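Section 4: Setting up transfer alerts for your club

Okay, by now you should have Tasard installed and your account confirmed. This is the part I enjoy most, and the reason I wrote the app in the first place – getting told about your club's transfer news without reading every rumor column on the internet. I'll go through it the way I do it on my own phone.

Before you start, pick one club. You can follow up to 7 later, but please get one working first. I've answered 417 support emails and a good chunk of them came from people who added a whole league on day one and couldn't find anything afterward.
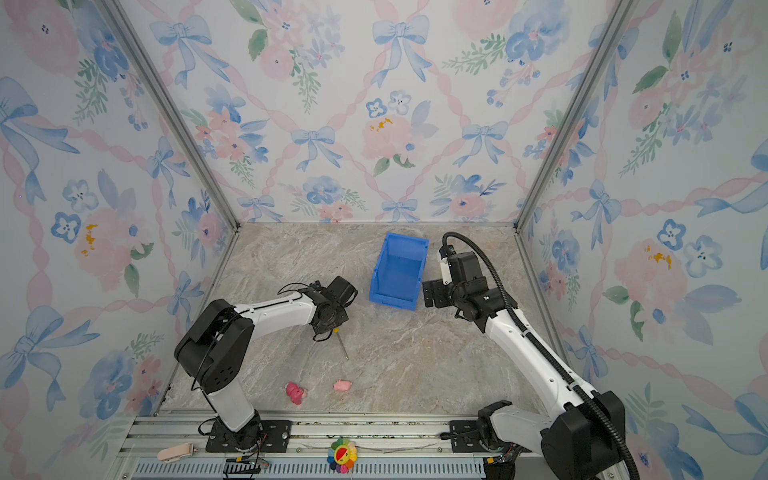
Open the Alerts tab and tap Add Club. Type at least three letters and wait for the list to fill in, then choose the right team (there are separate entries for the senior, women's and youth sides, so read the small text!). You'll be asked for a card background too. I like something busy, like blue bows and pink flowers on wallpaper, as it makes my club's card easy to spot in a long list, but plain club colors work fine.

Now set the alerts themselves:

1. Tap the club card and choose Transfer Window.

2. Pick your rumor level. Level 1 sends you confirmed deals only. Level 2 adds reported bids and medicals. Level 3 sends you everything, including a winger's cousin liking a post. I stay on Level 2 until August and then I lose all self-control.

3. Choose a source list. The default is called Brudwood, and it leaves out the sites that only repeat other sites. If you'd like something wider, switch to Ekinci, which also takes in local papers and club fan pages.

Note: changing the source list clears your unread alerts. Read them first, or tap Save All at the bottom of the page.

4. Set your quiet hours. Mine start at 21:00 on weeknights. Anything that comes in overnight is held and shows up as one bundle in the morning.
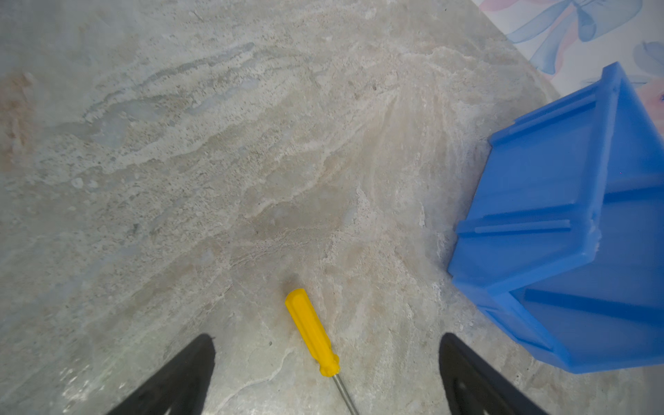 Fig. 4.2 Marbled floor, lighter toward the upper center.

5. Add players to your watch list. Search by surname, tap the star, and choose In, Out or Loan. A player can be on more than one list, so if you've got a teenager who might go out on loan or be sold, star both.

Caution: don't star a player and mute his club at the same time. Mute wins every time, and you'll miss the news. Yutong Fu, who tests each release for me, missed her own goalkeeper's move that way and let me know about it at some length.

6. Tap Send Test. A short message should arrive within a minute. If it doesn't, go into your phone's settings and check that notifications are allowed for Tasard, then try again.
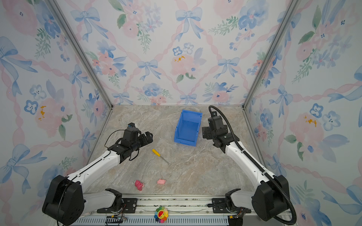
Sharing alerts with a group

If you run a supporters' chat, you can send your alerts straight into it. Open the club card, tap Share, and enter the code 3726 when it asks for the group type. Then paste in the chat link. Only the person who made the group can change the rumor level, which has saved a few friendships in mine.

Youth player alerts are off by default in shared groups. You can turn them on under Wunance, our add-on for academy football – it's free, but it has its own sign-in, and I cover that in Section 5.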